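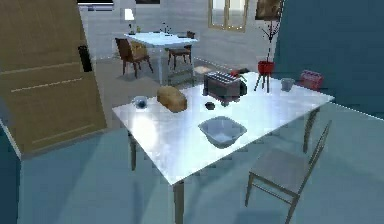 The breakfast table in the simulated apartment, where the trouble started.

Varnerow > Lab Notes > Interviews

I called the lead tester at Varnerow at nine in the morning and she was already on her second coffee, still mad about a bowl. Her team builds practice apartments in software so a household robot can learn chores before it gets near a real kitchen. The project is called Lelero, and in July it had a really bad week!

"We ran 1,000 tidy-up trials over a weekend," she told me. "The success rate looked gorgeous. Then I watched some replays and my stomach dropped."

In 44 of them the arm had pushed straight down through the tabletop and come up again as if the table were fog. The scorer only checked where the object ended up, so every one of those went in the books as a pass. (I laughed. She didn't.)

So what broke? A software update had switched off contact checking for the table, she said, and the force limit went with it. "On a real arm, that's a smashed dish. Or somebody's hand - and that's the part I lose sleep over."

The second fault was sneakier. When the robot had to carry something across the room, its stop command arrived 190 milliseconds late, and it kept rolling.

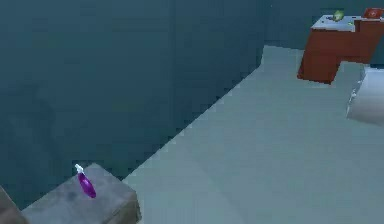

Over at Tustton, where the real arms get tested, Grajales took the news less calmly and told me the late stop worried him far more than the table. "You can see an arm go through a table," he said. "A slow stop hides until someone's standing there."

They've pulled the update and added 23 new checks, and any trial with a force spike now fails on the spot. She's still watching replays by hand on Sunday nights, popcorn included.

14 comments | 31 shares
Contact | © Varnerow Lab Notes | Back to top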